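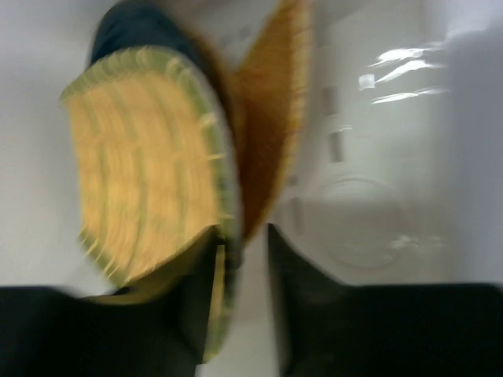 Britta Engelhardt told us in the first week that a basket with nothing in it is still taking up the room of a basket with something in it, and that if our report did not deal with this she would send it back. She did send it back, once. What follows is the second version.

The Basket Question: Storage and Display of Woven Ware at the Salley Teaching Collection
Student project report, Domestic Objects and Their Keeping
Submitted May 21, 2023

Background

The Salley collection owns 343 pieces of woven ware, most of them given by people who were moving to smaller houses. Baskets are an easy thing to give and an awkward thing to refuse. They weigh nothing, they look cheerful in the car, and they arrive already nested in one another in a way that can never be repeated once they have been taken apart.

Our group was asked to find a way of keeping them that would let students handle the pieces without a twenty-minute excavation each time. We were given one wall, a set of secondhand shelves from Gratside, and a budget that covered labels.

What we found

Before September the baskets lived in stacks sorted by donor. This made sense to the donors. For anyone looking for a flat tray with a wrapped rim, it meant going through every stack in turn, and the trays were always at the bottom, being flat.

The accession cards were a separate adventure. Of the 343 pieces, 295 had a card. Among these the word "basket" was doing a great deal of work. One card read "basket, nice." Another read "see other basket." Detlef Wegener wrote a good share of them and has asked us to record that the cards were smaller in those days.

Sorting by shape

We tried color first. It looked wonderful and helped no one. Straw yellow shades into tan, tan into caramel, caramel into rust, and two members of the group stopped speaking over where orange begins. Dyed bands made it worse. A pale yellow tray with an olive-green rim belongs in two places at once, and for one whole afternoon ours was carried back and forth between them.

Shape worked better. We ended up with flat and shallow trays, open bowls, tall forms, lidded forms, and a shelf labeled "Other," which we had promised ourselves we would not have. Within each group the pieces run from small to large, left to right. Color now goes on the card, where people can argue about it in pencil.

Standing or lying

Most of our trouble came from the trays. Laid flat in a pile they press on each other, and whoever wants the fourth one down lifts the first three by their rims, which is exactly where a basket should not be lifted. Stood on edge, like plates in a rack, they can be looked over quickly and taken out one at a time. They also roll. A round tray on a smooth shelf has ambitions.

We tested three kinds of support: a wire plate rack, a strip of felt glued to the shelf, and padded wooden pegs. The wire rack snagged loose ends. The felt slowed the rolling to a dignified pace without preventing it. The pegs held, so pegs are what we built, with a gap wide enough to get a hand in on both sides. No more than 2 trays share a slot, and the smaller one goes in front so that the larger one's pattern can still be seen over the top of it.

Handling rules

Cukbridge, who lent us their own sheet, use eleven rules. We cut these to the ones people might remember with their arms full.

Support the base with one hand and steady the side with the other.
Take off rings and watches.
Do not pick anything up by the rim or the handle, including handles that look very willing.
Put a tray back in the slot it came from.
If a piece of straw comes off, put it in an envelope and write the number on it. Do not tuck it back in.

Trial with users

Students from the Hayat weaving course tried the new wall over a single afternoon. They were handed slips with a short description and asked to bring the matching piece to the table. Nearly all of them went to the right shelf first. The exception was anything we had put under "Other," where they stood for a while and then asked us, and we stood there too.

Remaining problems

We have relabeled 200 pieces. The rest still carry their old tags, some tied on with ribbon, one with what seems to be a shoelace. The top shelf is too high for the shorter members of the course and the step stool has been borrowed by ceramics. The lidded forms need a second person to confirm which lid goes with which base, as several lids fit several bases equally badly.

The empty-basket problem stands where Britta left it. Nesting would save a third of the wall, and we recommend it for the open bowls only, with tissue between them.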